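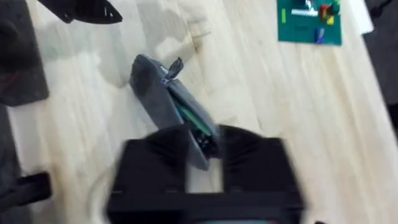

The gripper with a grey zip pouch, mid-job.

2021-09-24

Right, long-promised thread on what the robot has changed at our place. I work on the packing side at Kestness, in the Lemville building, and we make up activity kits for schools. Pouches, bricks, bits of card, all of it by hand until July.

First thing people ask is whether anyone lost their job. No. There were 2 of us on pouches all day and now we take turns minding the cell and doing the checks. My wrists are so much happier!

The order that did it was 305 kits for Trustance. Same zip, same fold, same reach, over and over. By the end I was opening pouches in my sleep (ask my other half).

Soft things are the hard part, by the way. A box stays a box. A pouch sags, the zip wanders off, and the lining gets in the way. I'd never thought of that as skill until I had to explain it to an engineer, and I loved being asked.
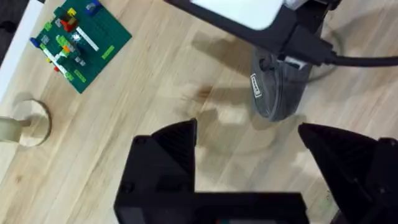
So a lot of my week is now setting out the table. Turn the baseplate a bit, shift some bricks, have another go. I keep a notebook of what it struggles with and people read it! My page on floppy corners got its own meeting.

We called it Sakai. No idea who started that, but it's on the rota now, spelt three different ways.

Things I'd change: the beep (far too cheerful at seven in the morning) and the stool, which is the wrong height for watching a table. New stool is on order.

The odd bit is the quiet. We used to chat across the bench while our hands got on with it. Now you're watching, so the chat has moved to break time, and breaks have got louder. I do miss the old way a little.

We're on 758 goes logged as of this morning. I said I'd bring cake at 100 and forgot, so I owe everyone a big one.

Happy to answer questions about the day-to-day side. For anything about motors you'll want somebody else.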